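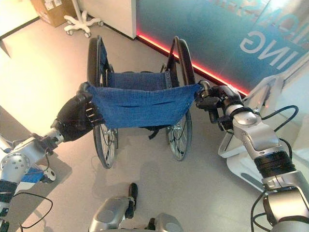 Wanda Sobczak asks whether a folding wheelchair borrowed from the Rodlow loan desk may be put in the boot of a small car without taking the wheels off. In most cases it may. The steps are set out in this thread.

1/ Before folding, remove any cushion, bag or blanket. A cushion left in place is the most common reason a chair will not close. Apply both brakes. Swing the footplates up, or lift them off if your model allows it.

2/ Stand beside the chair. Take hold of the fabric seat at the middle of its front and back edges and lift straight up. The sides will come together as the seat rises. Please do not pull on the armrests.

3/ To open the chair again, tilt it slightly toward you and press down on the seat rails with flat hands. Keep your fingers on top of the rails and pointing inward – never curled around the outside, where they can be pinched between rail and frame.

4/ A seat in a blue towel-like fabric will show folds and creases after storage. Creasing of this kind is not a fault. Please do report fraying at the rails, loose screws or a seat that has come away from the frame at any point.

5/ Tarcísio Aguiar has written to ask about washing. Seat fabric should be wiped with a damp cloth and mild soap, then left to dry with the chair open. Do not use bleach. Chairs should not be folded while damp, as the fabric holds moisture along the crease.

6/ Spokes collect hair and thread, particularly near the hub. We ask borrowers to clear them by hand before returning a chair. Tires may be wiped with plain water. Oil and silicone sprays are not to be used on any part of the wheel.

7/ The loan desk at Rodlow now holds 127 wheelchairs, and the Pinent desk holds a further 21. Loans run for nine weeks and may be renewed once by telephone. Borrowers in Drorkutmont should continue to use the Pinent desk until the end of June.

8/ Returns are accepted at both desks from 9 a.m. Please bring the chair with its footplates and the numbered tag. Nearly 300 footplates were handled last year, and a number of them arrived without a tag or a chair.

9/ Replying to a further question from Wanda Sobczak: yes, a chair may be laid flat in the boot, provided nothing heavy is placed on the spokes. Upright behind the front seat is also acceptable if the chair is strapped in place.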